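Konda Counseling Names Rekha Semwal Clinical Director of School-Based Services

Monday, September 15, 2025

Konda Counseling has appointed Rekha Semwal, LCSW, as clinical director of school-based services. Semwal will oversee assessment, treatment planning and clinical supervision at the practice's three school sites — Kusa, Thakur and Besico — and will report to executive director Lucienne Lacroix.

Semwal joined the practice in June as a senior clinician. Her clinical work covers adolescent anxiety, school refusal and grief. She is trained in cognitive behavioral therapy and parent-child interaction therapy, and supervises associates working toward licensure.

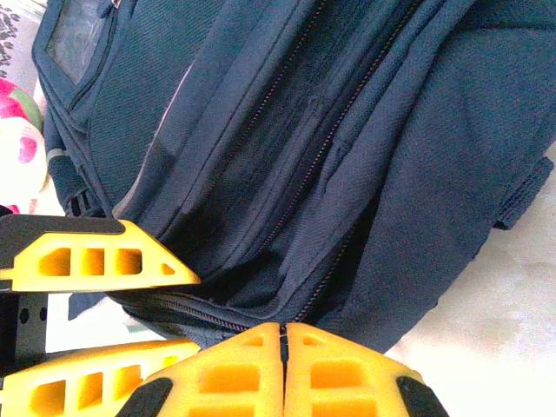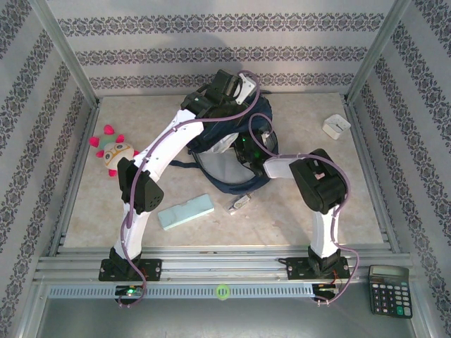
Navy backpack, in close-up (first photo) and on the floor of the workspace (second photo).

Under the new structure, each site will have two licensed clinicians during school hours. Referrals may be made by parents, guardians or school staff. Intake is completed within two weeks of referral, and treatment plans are reviewed every 1,000 minutes of direct service or at the end of the term, whichever comes first.

"Supervision has been split between sites until now," said Lacroix. "Putting it under one director gives our associates a single standard for documentation and case review."

Semwal will continue to see a limited number of clients at the Kusa site. Referral forms are available from the front office at each school.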